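Re: Teleop sessions on the toy kitchen – how many demos before first training?
From: Shoaib Ghumman
2025-03-23

Print this message | E-mail this message

Nana Opoku wrote:
> We have 70 demonstrations of putting the banana in the
> colander, all by remote control. The policy reaches well
> but it closes the gripper too early. Should we go to 200
> before we train again, or is something wrong with the way
> we drive it?

Hello Nana,

I would not record more yet. In our group we had the same behaviour at 100 demonstrations, and the cause was the operators. Each of us was closing the gripper while the arm was still going down, to save time. The policy has learnt this habit very faithfully.

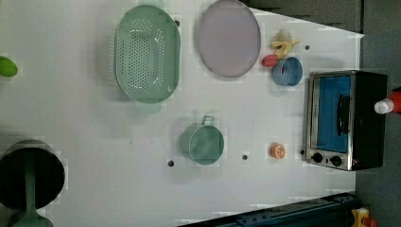 We then agreed on a rule: the operator stops above the object, goes down, stops again, and only then closes. It feels slow, but after 3 sessions your hand does it alone. We also threw away the old demonstrations – mixing both styles gave a worse result than the small clean set.

A second point is the start positions. Please move the objects between the episodes, also the ones you do not use in the task. If the saucepan always stays at the same place, the policy may use it like a landmark.

For the colander I would try guiding the arm by hand for a few episodes. You will feel when the fingers touch the rim, and with the remote control you do not feel it.

I can send you our operator notes if you wish, they are four pages.

Kind regards,
Shoaib

Recent messages in this list
- Fusteter leader arm, play in the wrist joint
- Sokwood table clamps: which size?
- Notes from the July meeting at Ayaaba
- Bremeveo logger drops the gripper channel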